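Tunstall ball set: known fault, read before use

Last updated 10 May 2024

The set has 165 recordings of two-handed work with a hand-held pair of grippers, all made at our Graltport bench. The task is moving small white balls in and out of a clear plastic container. Files are in the Darora layout, one folder per recording.

In 3 of the recordings the right gripper lost its width reading part way through. The fingers kept moving but the logged value stayed where it was – the Irkex reader repeats its last good number when the cable drops out, and it gives no warning.

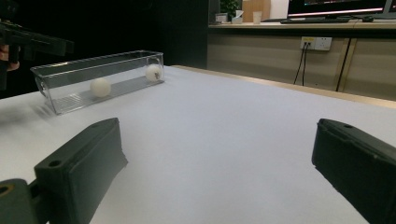
Video and pose data are not affected. The faulty recordings are listed in bad_width.txt and should be left out of any training that uses gripper width. Do not replay them on a powered arm. A frozen width can hold the fingers shut on whatever is between them.

A check has been added to the loader. It stops with an error if the width is unchanged for 100 samples while the gripper is marked as moving.

The cable clip will be replaced before the July recordings.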